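The Second Rule

When Giuliana Pacheco came to the workshop in Skarncombe, they gave her a gray jacket, a key and a small book with 132 rules. The book was called the Tena rules, after the town where it was written. She read all of it on the bus home, and then she read again the page with rule 2, because it had a coffee stain and somebody's handwriting in it.

Rule 2 said: The arm shall not hold a personal object longer than the work requires.

In the margin somebody had written: And how long is this?

Her work was to sit near the arm, which everybody called Edet, and to write in the log when it broke a rule. In her first winter Edet broke many. It put a cup on the edge of a shelf. It closed a book which had been left open. Each time she wrote the number of the rule and one sentence, and in the evening the log went to the office in Zindport, where they had up to 300 such logs to read in a month.

Eyeglasses were the most difficult. Glasses had nine rules only for themselves. The lens must not be touched by the fingers of the gripper. The arms must not be forced. If the glasses come near to a wall, the speed must be cut in half. Giuliana knew these rules by heart, as one knows a prayer in a foreign church, and she said them quietly while Edet was working. 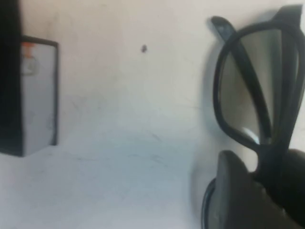 "You are talking to it again," said the old engineer from the next room.

"I am talking to the book," she said.

He pulled a chair and sat. He had worked on the first rules, when there were only twenty, and he did not like to speak about it. But that afternoon it was raining hard and he had forgotten his umbrella.

"I wrote rule 2," he said. "We had a test with my mother's glasses. The arm picked them up very nicely and then it waited, I think for some signal from us. My mother was sitting there with her hand out. She cannot see well without them. She waited too. It was maybe one minute, and we were all so happy about the grip that we did not look at her."

Giuliana looked at the page with the stain.

"And the question in the margin?"

"Also me. In Zindport they wanted a number of seconds. I had no number to give them."

On the log for 1 August 2024 there was an empty line under rule 2. She wrote: Please ask the person who is waiting. Then she crossed out "please," for it was a rule book, and after a moment she wrote it in again.

The engineer borrowed her umbrella and brought it back in the morning.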